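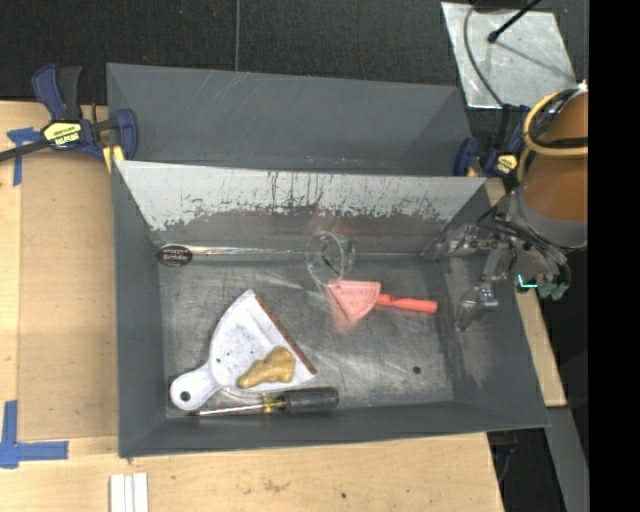 From: Lucía Robles
Date: 07/10/2018
Subject: Re: [housekeeping-supplies] Paint on metal bins and tubs

Pitkänen wrote:
> We have 14 steel tubs in the back store, all painted gray by
> whoever had the place before us. The paint is coming off the
> inside walls and the chips end up in whatever we keep there.
> Is it worth repainting, or should we strip them? I have a quote
> from Drelero for powder coating, number 3802, but it was
> written in April and I doubt the price still holds.
>
> Also, does anyone still use Pruvex primer? The tin says indoor
> metal only.

We went through this with the tubs at our place, so here is what we did.

Stripping took longer than the painting. We used a gel stripper and plastic scrapers, two coats on the flat sides and three in the corners. Rinse well and dry the same day or you will get a rust bloom by morning. If the floor of the tub is already bare and only scratched, leave it alone. Paint on the floor gets scraped off first anyway, and you will be doing it again next year.

For the walls, sand the edges of the old paint until you can't feel a step with your finger. Most of our early failures started at a step. Wipe with mineral spirits, let it dry, then prime.

I have used Pruvex and it was fine indoors. Don't put it on anything you plan to hose out. We lost the finish on two tubs that way — they are kept by the side door and get washed down with everything else.

On powder coating, the finish is harder than anything you will get from a can, but every tub has to be empty and gone while it is done. Ours were away for seven weeks. Ask Drelero if stripping is in the quote. It was not in ours, and we were billed for it separately (invoice 2878, if anyone there wants to look it up).

If you only want to stop the chips, a loose liner may be enough. Jarker sells one by the roll and you cut it with a utility knife. It slides around a bit when the tub is half full.

Could you post the inside measurements? I may have part of a roll left over and you can have it for the postage.

Lucía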